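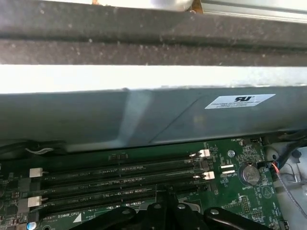 Eltden Two-Processor Server Board, Tested, with Air Shroud

Supplied by Gendel Equipment Reuse
Stock reference: 875
Condition: used, tested, graded B
Availability: in stock at the Trakuvport store

Overview

The Eltden is a server motherboard for two processors, offered by Gendel to schools, colleges, libraries and small organisations that maintain their own machines. It is sold without memory, processors or drives. Each board is removed from a working server, cleaned, tested and graded before it is offered for sale.

The board is supplied with its grey sheet-metal air shroud. The shroud carries a white label with the recognised-component mark, which should be left in place. Light creases in the metal are common on used shrouds and are accepted under grade B, provided that the part sits correctly over the board.

Memory slots

The slots are of the DIMM type and are labelled on the board itself in white print. Each label gives the slot and the processor to which it belongs, so that DIMM2_CPU1 and DIMM4_CPU1, for instance, are both served by the first processor. Buyers are asked to use these printed names in all correspondence with the service desk. Terms such as "top slot" or "second from the left" depend on how the case is standing and have led to incorrect parts being sent.

A slot belonging to a processor that has not been fitted will not be available to the system. Where only one processor is to be used, it must be placed in the first position and all memory must be fitted in slots marked CPU1.

Fitting memory

Shut down the server, disconnect every power lead and wait until all lights on the board have gone out. Wear an earthed wrist strap throughout.

Open the latches at both ends of the chosen slot. Hold the module by its edges and line up the notch with the ridge in the slot. Press down evenly at both ends until the latches close. A latch that remains partly open indicates that the module is not fully seated; remove the module and begin again. Do not push the latch shut by hand.

The order in which slots are to be filled is given on the printed sheet packed with the board. Modules of different sizes may be used together only in the combinations listed there.

Air shroud and foam

The shroud directs air from the fans across the board and must be in place whenever the server is running. Foam strip is supplied separately in dark grey, cut to length. Foam that has picked up surface dust may be cleaned with a soft brush. Foam that crumbles or has lost its shape should be replaced. Liquids and household cleaning sprays must not be used on the foam or near the board.

Testing and grading

Every board is run for 124 hours with all slots filled, using modules kept by Gendel for the purpose. The test modules are then removed. A signed test record is enclosed with each board and should be retained, as it will be requested in the event of a claim.

Grade A boards show no marks. Grade B boards may show light scratches, dust in the grooves of foam parts or slight discolouration of latches. Latches of differing shades are not treated as a fault. Boards with cracked latches or damaged slots are not sold under either grade - they are kept for spares.

Supplied in the box

Eltden board
Sheet-metal air shroud
Foam strip, one length
Printed slot sheet
Signed test record

Optional items

Nzioka memory modules, tested, sold in pairs
Spare slot latches, pale grey or white
Additional foam strip

Packing and delivery

Boards are placed in an anti-static bag and packed flat in a double-walled carton. The shroud is wrapped separately. Orders received before noon leave the store on the following working day. Orders may also be collected from Trakuvport by arrangement. The store is closed for stocktaking during June, and orders placed in that period are sent when it reopens.

Warranty and returns

Boards are covered for 200 days from the date of delivery. The warranty does not extend to damage caused by fitting memory while power is connected, or by running the server without its shroud. Returned goods must be in their anti-static bag and accompanied by the test record.

Organisations wishing to place a standing order, or to offer used server equipment to Gendel, should write to Margit Kozma, Equipment Supply, quoting the stock reference given at the head of this page. The store holds 2,000 parts for this and related boards, and a full list is available on request.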